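旧笔记本出二手之前，我是怎么一步步收拾的

上个月我终于把抽屉里那台用了好多年的笔记本卖掉了。拖了多久呢，从五月就开始说要卖，说到朋友都懒得接话了。卖完以后有三个人来问我具体怎么弄的，我每次都打一大段字，打到第三遍觉得不如写成一篇，以后直接甩链接（懒人的勤快）。

先说清楚，我不是干维修的，也不倒卖二手，就是个普通用户，前前后后给自己和家里人处理过几台旧电脑，踩过的坑够写一篇了。我手上这台是苹果的，所以菜单名字按 macOS 来说，用 Windows 的朋友大思路一样，我在后面单独写了一小段。

一、先别急着删东西

我第一次卖电脑的时候特别兴奋，买家一说要，我当天晚上就开始抹盘，抹完才想起来报税的那个文件夹没拷出来。那一瞬间的心情我到现在都记得，后背发凉。所以第一步一定是备份，而且要备份完隔一两天再抹，中间这一两天你会不停地想起“哎呀那个东西在不在”。

备份我现在做两份。一份用时间机器，插上移动硬盘让它自己跑，第一次会很慢，睡前插上，早上起来看。另一份是我自己手动拷的，只拷我真正在乎的：照片、文稿、工作文件夹、桌面上那堆乱七八糟的截图。为什么还要手动拷一份？时间机器的备份要恢复的时候当然好用，可是你哪天只想找一张老照片，在另一台系统不一样的电脑上翻，那是真的烦。手动那份打开就能看，心里踏实。

我用的移动硬盘是 Dommont 的，很普通的那种，没什么好夸的，能用。重点是拷完以后一定要拔下来，插到另一台电脑上，随便打开十几个文件看看能不能读。这一步好多人省掉，我以前也省。后来有一次硬盘线接触不良，拷了一半断了，界面上也没怎么提醒我，幸好那次没抹盘。

容易漏的东西我列一下，都是我自己漏过的：

下载文件夹。大家都觉得里面是垃圾，可是合同、发票、电子保单经常就躺在里面。
浏览器书签和保存的密码。登录账号同步过的话问题不大，没同步过就导出一份。
聊天软件的本地记录。这个千万注意，很多聊天记录只存在这台电脑上，换机以后云端是没有的。要用软件自带的迁移功能，直接拷文件夹多半不认。
自己装的字体。做设计的朋友应该懂。
便笺。对，就是那个小黄条，我在里面记过路由器密码。
邮件客户端里的本地归档。
买断制软件的序列号。我有一个排版软件就是这样，差点又花一次钱。

照片这块多说两句。我那个照片图库有个设置叫“优化储存空间”，开着的话，电脑里放的其实是小图，原图在云上。你把图库拷到移动硬盘，以为拷全了，里面好多是缩略版。要先去照片的设置里改成“下载原片到此 Mac”，等它慢慢下完，再拷。我等了整整一个晚上加半个白天。空间不够的话就分批导出，麻烦是麻烦，总比丢了强。

二、把账号一个一个退干净

顺序有讲究，我的顺序是先退软件，再退系统账号。

先说软件授权。有些软件限制设备数量，你不在旧电脑上点“取消授权”，新电脑就装不上，到时候还得写邮件找客服。我用的记账软件 Tandomik 就是这种，在“账户”那一页最底下有个很小的“移除此设备”，我找了半天。音乐、修图、办公软件都过一遍，凡是登录过的都点一下退出。

然后是浏览器，退掉同步账号。注意它可能会问你要不要同时清除本机数据，选清除就行，反正后面还要抹。

再然后是信息和 FaceTime，在各自的设置里退出。最后才是系统里的 Apple 账户，退的时候会让你关掉“查找”，要输密码。这一步特别特别重要！“查找”没关的话会有激活锁，买家拿到手开不了机，要么来找你，要么以为你卖的是来路不正的东西。我有个朋友就是这样，东西寄过去了，隔着好几百公里教人家怎么联系他解锁，来回折腾了好几天。

退完以后，拿手机打开账户的设备列表看一眼，旧电脑如果还挂在里面，手动移除。

三、抹盘

较新的系统里有个“抹掉所有内容和设置”，在系统设置的通用里，找到“传输或还原”就看到了。点进去照着走，它会让你输入密码，再确认一次，然后重启，出来就是一个崭新的欢迎界面。整个过程比我想的快得多，我水还没烧开它就好了。

机器老一点、没有这个选项的，就得进恢复模式，用磁盘工具抹掉硬盘，再重新安装系统。进恢复模式的按键不同机型不一样，去官网查你的型号，别照着随便哪篇帖子按（包括我这篇）。重装系统要联网下载，记得插着电源，挑个网络好的时候。

抹完以后停在欢迎界面，直接按住电源键关机，别往下走。往下走一步它就让你选国家、连无线网、建账户，买家收到就不是“全新开箱”的感觉了。

用 Windows 的朋友：设置里找“恢复”，选“重置此电脑”，选“删除所有内容”，里面还有个“清理驱动器”的选项，打开它，会慢很多，但是更彻底。微软账户那边也去网页上把设备删掉。

四、外面也要擦一擦

里面弄干净了，轮到外面。我以前觉得无所谓，二手嘛，谁还指望是新的。后来自己当了一回买家，收到一台键盘缝里全是饼干渣的电脑，当场就理解了。

先关机，拔电源，外接的东西全部拔掉。准备两块超细纤维布，一块微微打湿，一块干的。水别多，拧到摸着潮、挤不出水的程度。液体永远喷在布上，不要直接喷在机器上，尤其别对着键盘和接口喷。

顶盖先擦。从中间往边上一下一下带过去，别画圈使劲蹭，标志那一块容易留指印，看着花花的，用干布多过两遍。金属面上的小灰点大多一抹就掉，抹不掉的可以用 70% 的异丙醇湿巾轻轻按一下再擦。贴过贴纸的地方会有胶，我试过橡皮、风油精、护手霜，最后还是吹风机低档吹一会儿再慢慢搓最好用，离远一点吹，手摸着温温的就行。
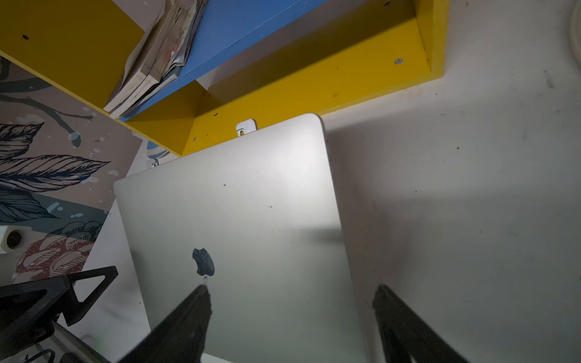

屏幕只用布，最多沾一点点清水，纸巾不要用。我用过一款 Courtois 的屏幕清洁布，比眼镜布厚一点，不掉毛，洗了还能接着用。别用厨房清洁剂！我妈用那个擦过电视，后面的事我就不说了。

键盘把电脑斜过来，用压缩气罐短促地吹，从左边一排一排吹到右边，换个方向再来一遍。没有气罐就拿软毛刷子慢慢扫。键帽表面发亮的那层油光，湿巾擦完会好一些，磨亮了的就没办法，照实写进描述里。

接口里面有棉絮的话，用木牙签轻轻挑，千万别用金属的东西。

五、检查一遍，记下来

抹盘之前其实就该记的几样东西：型号、年份、内存、硬盘容量、电池循环次数、电池最大容量。都在“关于本机”和系统报告里。我那台循环次数是 557，写出来不算好看，可是买家问都不用问，省了好多口水。

顺手再测一下喇叭、摄像头、麦克风、每一个接口、每一个按键。按键测试网上有现成的网页，打开挨个按，按过的会变色，挺解压的。屏幕就放一张纯白、一张纯黑的图，全屏看有没有坏点和亮斑。

发票和原包装盒找得到就一起卖，找不到也没事。我的盒子拿去装毛线了，里面的纸托都没了。

六、定价和拍照

定价我的办法很笨：在两三个平台搜同型号同配置，看已经卖出去的价格，不看挂着的。挂着的那些有些一看就是做梦。然后取个中间偏下的数，再给自己留一点砍价的空间。我这台最后卖了 2,000 块，比我预想的低一点点，但是当天就走了，我很满意。

也问过回收平台，Cisness 给我的报价比自己卖低不少，好处是上门拿走，什么都不用管。你要是特别怕跟陌生人聊天，回收也挺好的，这笔差价就当买清静了。记住就算走回收，前面的备份、退账号、抹盘一步都不能少。

照片在白天靠窗的地方拍，别开闪光灯。合盖的、开盖的、底面的、键盘的、屏幕亮着的、四个角的特写，还有有瑕疵的地方，要拍得清清楚楚。序列号遮一下。我一开始不舍得拍那个磕碰，后来想想，人家收到也会看见，到时候扯皮更累。

描述照着这个顺序写就够了：型号配置，买了多久，电池情况，外观瑕疵，带什么配件，能不能面交，邮费谁出。话少一点没关系，信息要全。我看到那种写三百字感情故事、最后没写内存多大的，都是直接划走。

七、打包寄出去

能面交最好，约在人多的商场，带上充电器，让对方当场开机看。

寄的话我是这么包的。先用干净的软布或者泡沫袋裹一层，屏幕和键盘中间垫一张薄薄的软纸，然后气泡膜绕个三四圈，胶带固定。充电器单独包，别跟电脑贴在一起，路上一颠，插头那几个角能给你磕出印子来。外面用硬纸箱，四周空隙拿报纸或者旧毛巾塞紧，摇一摇听不到响动才算好。

一定要保价。我那次保价多花了 12 块钱，值。封箱之前录一段视频，从拍序列号开始，到开机停在欢迎界面，再到放进箱子贴好胶带，中间不要断。快递员来了当面交给他，单号拍照。

有锂电池的东西寄送有规定，下单的时候老老实实写“笔记本电脑”，别写“书籍”，万一被查出来退回来更耽误时间。

八、几个老被问到的

硬盘坏了开不了机，怎么删数据？
硬盘能拆的就拆下来自己留着，机器当配件卖。焊死在主板上的，能进恢复模式就试试，进不去的我建议别随便卖给陌生人，找官方渠道回收。

忘了退账号就寄出去了怎么办？
先别慌。去网页上登录自己的账户，在设备列表里把它移除，激活锁也可以在那里解。改不改密码随你，我会改。

卖掉之后备份要留多久？
我留到新电脑用顺手为止，至少半年。老有那种隔了四个月突然想起来的文件。

电池鼓包了还能卖吗？
别卖了，也别寄，更别自己撬。拿去正规维修点换电池或者处理掉。底壳合不严、触控板按不下去，都有可能是鼓包，看到就停止充电。

要不要留着当备用机？
这个我纠结了好几个月，结论是我抽屉里那台一次都没开过。你要是真能用上就留，装个播放器给老人听戏也行。用不上的话越放越不值钱，电池还越放越差，趁周末弄掉吧，前前后后加起来也就一个下午，主要时间都花在等拷贝上面。

（2025年8月写的，系统更新以后菜单位置可能会变，找不到就在设置的搜索框里搜“还原”两个字。）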